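Cloth sorting, software side: gallery

May 13, 2023. Posted by Osamu Hirose

Quick page, more later when I get a minute. People kept asking what the Kinyua stack looks like when it's pointed at laundry-type stuff, so pics and notes. Kinyua is our planner plus the glue round it. Perception is Hararlow, Valentin Huet's thing. Two arms, four cloths, one tray. Goal is cloths picked one at a time and put in the tray, no human touching anything.

Rigid objects we had going in April. Cloth is a differnt animal. No fixed shape, no fixed pose, so the old pose estimator went in the bin. Now it's a mask per cloth, a height map, and a list of grasp candidates scored by how much fabric the jaws would get.

1. Table level

Low view over the yellow towel, green and pink behind it, both grippers above the table. Ridges like the one on the left side of the yellow are what the scorer likes: stands up, folds back on itself, plenty to close on. The long flat part to the right scores near zero. Little corner at the far end used to win every time, dumb bug, the height term had no width check. Fixed in one line, took me a day to find. 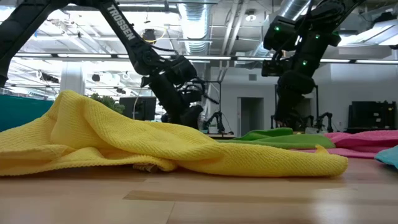
2. From overhead

Main view for the segmenter. Color does most of the work, four cloths in four colors is easy mode and we know it. Same-color cloths are next on Valentin's list. The teal tray gets its own class. So does the little fake succulent, which is labeled "leave alone" and goes into the planner as an obstacle with 3 cm of padding.

Arm assignment is dead simple. Split the table down the middle, each arm owns its side, anything near the line goes to whichever arm is free. Before that we had a proper optimizer and it was slower and no better. Arms share one collision model, updated every cycle, and if both want the middle the one with the lower score waits.

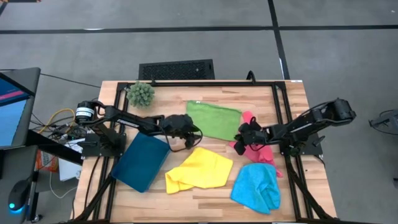

Replanning runs at 7 Hz on the desk machine. Fast enough for cloth lying still, not for cloth that's swinging from a gripper. When something is held we stop trusting the height map under that arm and freeze the old one till the jaws open. Ugly. Works mostly.

Logs: 1,553 grasp attempts recorded so far, all replayable in Skedisov (our log viewer, needs the new build, old one chokes on the mask layers). Failures are tagged by hand, 17 tags, too many, half of them mean "grabbed nothing". Going to merge those.

Still broken:
- pulls two cloths when they overlap, the masks are fine but the planner doesn't know one is on top
- wrist camera time stamps drift from the overhead one, restart the driver and its ok for a while
- "home" from a bad elbow pose takes the long way round

Config files are in the Brernano repo under cloth/. Read the notes before changing the gripper force limits please. Questions to me or Valentin.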